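Automation on the Rounds: Inside the Drikcombe Housekeeping Team
12/12/25

Drikcombe manages serviced apartments and furnished family homes, 409 of them at the last count. The company employs its own housekeeping staff, and in April it began moving part of their work to a semi-automated system. The operations manager who runs the program agreed to talk about it on the condition that the conversation stay on procedures and not on personalities.

The system has two parts. Scheduling and linen forecasting run on software supplied by Stoltent. The physical side, which covers picking up, sorting and folding, is being developed with Laaksonen, an engineering contractor. At present the physical side is mostly a matter of recording how people do the job, using a gripper held in the hand.

"The software was the easy part," the manager said. "We had the bookings already. It reads checkout times and builds the rounds. Before that, a supervisor did it by hand every evening and then did it again in the morning when two guests had asked to stay late."

The supervisors still approve each plan. They can move a job, split it or refuse it, and the software records the change with a reason code. In the first weeks most plans were edited before release. The manager attributes this to travel times, which the software had taken from a map with no allowance for parking or stairs.

Handling is slower work. Laaksonen wants a large number of short recordings of ordinary tasks in ordinary rooms, done by people who know them. Housekeepers who sign up for this spend part of a shift with the gripper, clearing clothing from beds, picking up small items and straightening covers. The rest of the shift is normal cleaning.

"A bedroom is hard for a machine," the manager said. "In a warehouse you have a box, and the box has a size. A shirt has no size until you pick it up. It's on top of a blanket, and the blanket is soft too, so if you close on the shirt a little low you take the blanket with it." 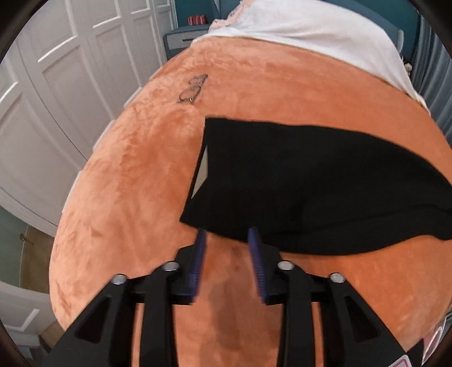

The grip point is where experienced staff differ most from new staff. According to the manager, long-serving housekeepers look for an edge or a fold and approach it from the side, while newer ones tend to go for the middle of the cloth. With two jaws in place of five fingers, the middle seldom gives a clean lift. The team now teaches the edge approach on the first day of training.

Small rigid items follow a separate rule. Glasses, phones and jewelry are moved first, before any fabric is touched, and placed on the nearest table. "We always said that, but it wasn't written down," the manager said. "Laaksonen asked us for the order of operations. We found we had 3 versions of it depending on who you asked. Now there's one sheet."

Asked what has changed for the people on the team, the manager gave a mixed account. Walking between units is down, and so are unplanned evening calls. Paperwork is up. Each recording has to be labeled in Clirkier, the tracking tool, with the room type, the task and whether it was completed. An early version of the form had 40 fields. Staff complained, and it was cut.

The gripper itself drew complaints of a different kind. Held low over a mattress, it loads the wrist. Recording blocks were shortened as a result, and a rest period was added between them. Participation is optional and paid at a higher hourly rate, a point the staff representatives asked to have in writing before the first session.

Occupied homes have their own terms. The resident has to agree in advance, and can withdraw a recording later without giving a reason. Rooms with paperwork left in view are skipped.

The question of headcount came up without prompting. "People ask me if they're training their replacement," the manager said. "What I can tell them is what's in the plan. There is no position in next year's budget that depends on a machine folding anything. After next year I don't have a plan to show them, and I've said so."

The next stage is a fixed folding station in the central laundry, where the table is flat and the light does not change. Bedrooms come after that, with no date set. In the meantime the supervisors have asked Stoltent for one change to the scheduling software: a field for elevators that are out of service.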